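Home | Topics | Workplace | Ask the community | Sign in

14 March 2023, posted by Zarmeena Soomro
2 min read

They are putting a robot arm on our packing line. What happens to the packers?

I pack mixed drinks orders at Tendholm. Soda cans mostly, picked by hand into gift boxes and trays. There are 40 of us over two shifts. Last week we were told that one arm will take over loading cans into the boxes, and that "roles will be adjusted." No one has said which roles. My lead says it is slower than a person but doesn't stop for breaks. I would like to hear from people who have been through this. Did you keep your hours? Did the work get better or worse? Is there anything I should ask before it starts?
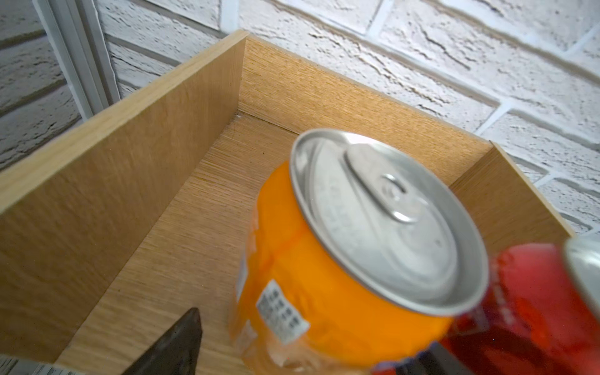
Workplace > Automation

Ingrid Szabo

We got ours in November, at Nellalen. It does 900 boxes on a normal shift. I kept my hours but the job is different. I used to pack and now I keep the arm fed, clear it when it stops and check what comes off the end. My wrists are a lot better. My feet are worse, as I walk between stations all day.

What I didn't expect was how much of the day goes to small things. A can goes in at an angle, or a box has dust in the corner and has to be wiped out before it goes on. We do that by hand. The arm also sets the pace now. When it runs well you can't chat much, and when it stops everyone looks at you.

Ask these before it starts:
Who gets trained to restart it, and is there extra pay for that?
Does your target stay the same when it is down?
Who writes up damaged stock?

The second one matters most. Ours counted downtime against us for the first two months until Unnur Hedegaard, our shift rep, got it changed. Get it in writing – a verbal promise from a lead is no use when the lead moves on.

Mudassar Qureshi

They will cut people, they always do. Start looking now.

Sohail Jafri

I wouldn't go as far as Mudassar. At my site no one was let go, but when people left they weren't replaced, and the temps stopped getting called. If you are agency, ask your agency directly and don't wait for the site to tell you.

Also ask to be in the first training group. We had two people trained at the start and they are still the ones who get the day shifts. I put it off and had to wait until the next round.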